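Prutley Sorting Cell: Interim Progress Report, August
Submitted to the Etthorpe program office

1. Status

Work package 2 (picking drink bottles from an unsorted pile) is behind plan. The cell was stopped for part of the month after a gripper fault, described in section 2. Work packages 1 and 3 are on schedule and are covered in the attached tables.

2. Gripper fault

During an overnight run at the Clenomham site the gripper closed on a bottle neck and did not stop at the force limit. The fingers kept driving until the motor drew enough current to trip the supply. The bottle was crushed and the arm halted in place with the load still held. The cell was unstaffed and the gate was locked. There were no injuries.

The log shows that the force reading froze 12 seconds before the grasp. The controller treated the last good value as current and saw no reason to stop. A second, milder case was then found in older logs. It had been recorded as a dropped item.

The cause was a worn cable at the wrist joint. The cable had been routed too tightly and flexed on every wrist turn. The software fault is separate and in our view more serious: a stale reading should have raised a stop, and did not.

3. Corrective action

The cable was replaced and rerouted with a larger bend radius. The controller now stops the fingers if no new force reading arrives within 300 ms. Jakubowski, the gripper supplier, has been sent the logs and the damaged cable. Their reply is pending.

Picking was restarted at reduced closing speed, with an operator present.

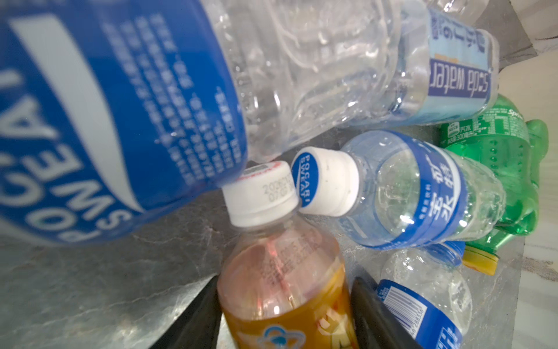 Upright necks with a neighbor on either side remain the hardest case. The fingers have little room to open, and contact with an adjacent bottle can look like a grasp to the force sensor. We have not yet separated these false contacts from real ones in a way we trust at full speed.

4. Effect on schedule

The full-speed trial moves back by 2 weeks. No change to budget is requested. Overnight running stays suspended until the stop has been tested with the sensor cable pulled during a live grasp.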